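Search this site
Enter keywords
Go

The Hand Is Not the Budget

By Roos Dierckx
January

Most of the equipment requests I read have one large number in them and a lot of small ones. The large number is the robot. The small ones get a line each near the bottom, or they get lumped together as "accessories." I think we should write these requests the other way around, and I think the people who approve them should send back the ones that don't.

I do planning for Senow, a small assembly shop. Last year we budgeted for a two-armed station with fingered hands. The quote from Schmieder for the arms and hands was clear and came in on time. Everyone read it carefully. The rest of the plan was a guess, and I signed off on the guess along with everyone else.

The guess was wrong in ordinary ways. Fixtures wore out. Parts had to be bought again in the same sizes and the supplier had dropped one of them. We had a folder for the arms and none for the things the arms were supposed to touch. By the time the station did a full shift, we had placed 11 orders that were not in the plan. None of them was large. Together they used up the money we had set aside for a second operator's training, and that training was put off 4 months.

Peiyu Fu, who runs the floor at our Sorora site, disagrees with me on part of this. Her view is that you can't list small items in advance when you don't know the task yet, and that a padded reserve is the better tool. I see the point. A reserve is easier to write and easier to defend in a meeting. But a reserve with no list behind it is the first thing to get cut, and ours was cut twice before the order went out.

There is also the matter of comparing bids. We looked at the Sarnon system next to the Schmieder one and spent weeks on reach and payload. We had 905 square feet to work with, and the two layouts needed nearly the same share of it. The differences that cost us money later were in cables, spare finger parts and the time it takes to change a work surface. I could not find those in either bid, and I didn't ask. 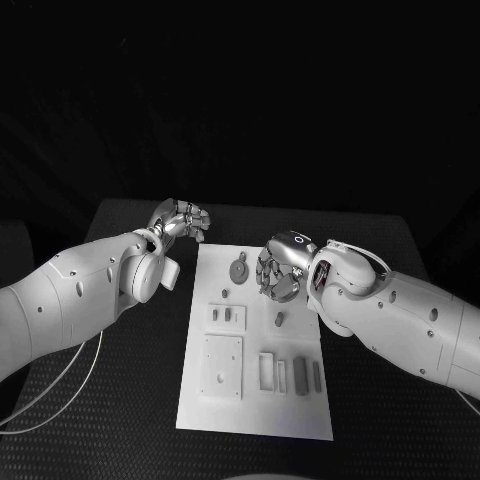

A request should start with the work surface. Write down what will sit on it, how each piece is held, and who replaces it. Take a board with pegs, a slotted holder, a small cylinder on a pad and a few blocks and plates: every one of those is a part number, a price and a lead time, and somebody has to own the list. Then go to the cables, and say how they will be routed when both arms are reaching over the same board. Only after that should the form ask which arms and which hands. If the surface list takes three pages, the buyer has learned something useful about the job before spending anything.

The usual objection is time. Our revised form takes a morning to fill out, and the old one took half an hour. For a purchase this size I can live with that. The form also makes it harder to ask for a station because another site has one, and we've had a few of those requests.

I would go one step further and hold back final approval until the person who will run the station has signed the surface list. At Senow that signature is still optional – I've asked for it to be required starting with the next round of requests. Peiyu has said she will sign hers either way, as long as she gets to keep a reserve.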